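Flistotley manipulation notes
@flistotley_notes · Aug 31, 2024

1/ A thread on a small result from our suitcase packing study. The short version: when we trained on hand-held gripper demonstrations, it mattered more where the demonstrations began than how many we had. Details follow.

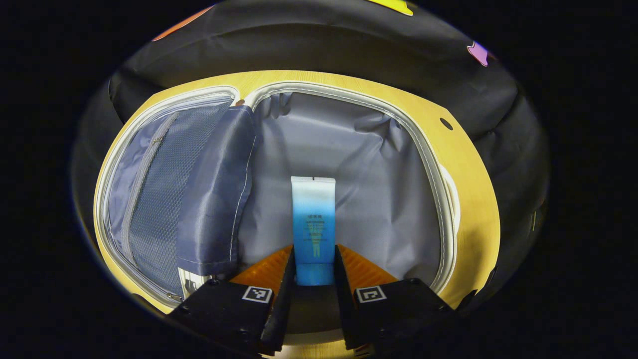 Suitcase task, hand-held gripper with the tube between the fingers, seen from the tool camera.

2/ Background first. The task set is called Osport. It consists of small travel items and soft luggage. The policy must place an item in the suitcase, or take it out, and leave the other contents in their place. It sounds easy until you try it with fabric.

3/ All demonstrations were collected with the hand-held tool. A person holds the gripper and does the task at normal speed. The policy gets the wrist view and the finger opening as input, and it has no outside camera at all.

4/ In total we recorded 455 demonstrations. After cleaning, we divided them by the distance between the fingers and the item at the first step. "Near start" means the item is already close to the fingers. "Far start" means the person begins outside the suitcase and must reach in.

5/ We had believed that far starts are always better, as they contain the whole motion. Our first policy was trained only on them. It reached the suitcase well, and then it became unsure in the last part, when the fingers have to go on both sides of the item.

6/ The reason, I think, is simple. In a far start the last part is short. The person closes the fingers quickly and there are few steps to learn from. The network sees a lot of travel and very little of the contact.

7/ So we took 132 near start demonstrations and mixed them with an equal number of far starts. The total is smaller than the full set. We trained with the same settings, the same network, the same number of steps. Only the data changed.

8/ The mixed policy was better on grasping in the suitcase, in all 6 item types we tested. The biggest improvement was for squeeze tubes. The smallest was for the sock bundle, which was already easy for both policies.

9/ Why tubes? A tube is flat at one end and round at the other, so the correct finger opening depends on the height where you grasp. With far starts only, the policy often closed too high, on the flat part, and the tube turned in the fingers. With the mix it went lower.

10/ A word about the lining. Soft fabric makes wrinkles, and a wrinkle can look like the border of an item in the wrist view. In the old policy this was our most frequent failure: the fingers closed on lining. It still happens with the new one, but less.

11/ Mesh pockets are another difficulty. The item may be behind the mesh and visible through it, and the policy tries to grasp it through the mesh. We did not solve this. I would be happy to read any paper which did.

12/ Somebody asked me last week if the markers on the fingers are needed. For us, yes. We compute the finger opening from them. When one marker is hidden by cloth for several steps, we fill in the value from the steps before and after. If the gap is too long, we throw the demonstration away.

13/ Two limits I want to state clearly. We used 2 suitcases only, and both are small. And the test positions were chosen by us by hand, so they may be kinder than real luggage. A random protocol is in preparation.

14/ We also tried near starts alone, for completeness. This was bad. The policy grasps nicely if you put it beside the item, and it wanders if you do not. So please do not read this thread as "far starts are useless". You need the two together.

15/ The idea to sort by start distance is from the Larkel report on drawer tasks. They sorted by time and we sort by distance, but the thinking is the same. Their result was for rigid objects, and I was curious if it would hold with cloth on every side. For our items it did.

16/ Practical advice, if you collect this kind of data: write down the start distance when you record. We did not. We had to recover it later from the tool trajectory, and this cost us more days than the training itself.

17/ The sorting script will go in the Jayasinghe repository in September, with the list of removed demonstrations and the reason for each one. The raw recordings will take longer, as we have to check them all first.

18/ Corrections are welcome, also for my English. If you have the same test with a different gripper, please write to me. I would like to compare the tube results first.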